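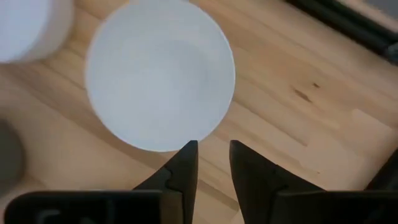 What Is a Quarantine?

2 min read

When a sickness spreads easily, a city or a country may ask people to stay apart for a while. One way to do this is called a quarantine.

Quarantine is for people who may have caught a germ but don't feel sick yet. They stay home or in one room and wait. If they stay well, they can go out again. People who are already sick stay apart too, but that has a different name: isolation.

Where does the word come from?

It comes from Italian words for "forty days." Hundreds of years ago, ships coming to Venice had to wait that long before the sailors could step onto land.

How long does it last?

It depends on the germ. Some germs make you sick in 2 days. Others take 9 days or more. Doctors look at how long a germ can hide in the body, and then they choose the number of days.

What do people do all day?

Shivam Jaiswal was in third grade when he had to stay home in June. He read, did math, and talked to his grandmother Urmila on the phone. A neighbor left groceries by the door. Shivam says the afternoons were the longest part.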